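The arm on line three

I said last time that I would write something about the arm once I had stopped being cross about it. I haven't, but it's August, half the building is on leave and the canteen is shut, so I have an hour.

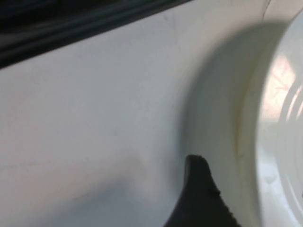
For anyone new, I work for a firm that takes in white goods and other household appliances, cleans them up, checks them and sends them out again to be let with furnished flats. Our site is the one at Zutesau. We get through nearly 700 machines in a good month. A machine comes in on a trolley, somebody goes over the outside, somebody else opens it up and looks at the seals and the hinges, it gets its test, it gets wrapped. I have done all of those jobs and these days I do mostly the checking, plus whatever paperwork the checking makes.

The arm was bought through a company called Sumov, who came and gave us a talk with biscuits. The talk was about strain. Bending and reaching are bad for you, which I would never argue with, as my left shoulder could have given the talk itself. The arm would do the bending and reaching and we would be "freed up for judgement". I wrote that down at the time because I wanted to see what it would look like a year on.

Well, a year on, judgement looks like standing next to the arm.

I want to be fair to it. It is good at going to the same spot over and over. If you want a door pressed and let go forty times to see how the catch behaves, it will do that without sighing, and I won't. It has not hurt anyone. The grip is gentler than I expected and I have not had to write up a single dent with its name on it, which is more than I can say for the trolleys.

But we don't get the same machine over and over. We get whatever the landlords send back. One has a door that drops a little when you open it, so you learn to lift as you pull. One has had a sticker on it for ten years and the patch underneath is tacky. A person's hand sorts that out before the person has properly thought about it. The arm stops, puts up an amber light and waits for one of us to walk over, and then whoever walked over has to nudge it back to its starting place on the tablet, and then it tries again, quite often in exactly the same way.

Nobody's job title has changed and there have been no redundancies, which the managers mention a lot. What has changed is the shape of the day. We used to work in pairs, one outside and one inside, and you talked. You'd hear that a seal felt wrong before you saw it, because your partner had said "hm". Now it's one person per station and the arm in the middle, and the person at the far end is too far off for a hm. I've missed two perished seals since the spring that I am sure I would have caught under the old setup. That's my opinion and I can't prove it. The software doesn't have a box for it.

The software is Aoki, by the way, and I have a whole other post in me about Aoki. The short version is that it counts what the arm does and it counts how long the arm waits, and the waiting goes down under whoever is logged in at that station. So if it sits there with its amber light on while I am signing for a delivery, that's my waiting. People noticed this very quickly. Now nobody wants to be logged in near the end of a shift, when the awkward machines that have been pushed to the back all day finally come round.

I raised it at the monthly meeting. I was told the figures were "only for learning". I asked who was learning and was told that this was a good question, and we moved on to parking.

Then there's the matter of what new starters are taught. When I began I spent three weeks doing nothing but outsides, and I hated it, and by the end I could run a cloth round the edge of a door and tell you whether it was sitting true. The last two people to join us went straight on to the tablet. They're quick on it, much quicker than me, and they're nice to work with. They have barely touched a machine. When the arm was off for a software update in June, one of them asked me, very politely, which way round you hold the seal gauge. I don't blame them for that at all. I do wonder who is meant to exercise all this judgement in five years' time.

I rang someone I used to work with who is now at the Braltetti place, where they've had arms for longer. Theirs work well, apparently. They also only take in one model of one machine, bought new in bulk and returned on a fixed date. I'd work well too.

My shoulder is better, I should say that. I noticed it some time in the winter, reaching for a high shelf at home. So there's the strain talk proved right, and I'd sooner have the shoulder than not. I would just like to have been asked which parts of the job hurt. I'd have given them the lifting on to the trolley, which is still done by hand, by two of us, the way it always was, and which was what did my shoulder in to begin with.

There's a second arm coming for line two after the holidays. I've asked if we can keep the pairs this time and put it at the end of the line where the wrapping is done. The answer so far is that the layout has been drawn up but comments are welcome. I've sent mine in, with a drawing. I'll let you know.

Filed under: work, grumbling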